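4. Recording evaluation trials with the Brikwood policy

This section covers the tabletop protocol used for the Trelen grasp results. Complete Section 3 (calibration) first.

4.1 Wrist view

1. Start the Galanis logger and open the wrist stream.
2. Move the arm to the pre-grasp pose. The target must lie between the two fingers in the live view.
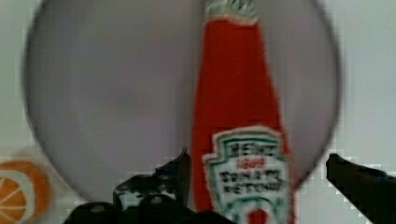

3. Hold the pose for 3 seconds before releasing control to the policy. Shorter holds leave the first action chunk without a full observation history.
4. Log each trial as success, partial or fail. A grasp lost within 5 seconds of lift is a partial.

Note: Blur on label text does not invalidate a trial. The policy takes downsampled input.

4.2 Overhead view

1. Set the overhead stream to cover the tabletop, including the toaster oven at the right side.
2. Leave distractor objects on the table. Results from a cleared table are reported separately.
3. Run 32 trials per task. Change the layout file after each block.

CAUTION: Keep the emergency stop within reach whenever the arm is powered.

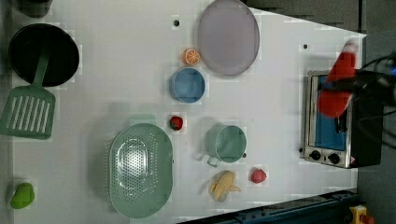
4.3 Exporting results

1. Close both streams.
2. Run the Skasesden export script with the layout file as input.
3. Check that no block has more than 9 dropped frames. Repeat any block that does.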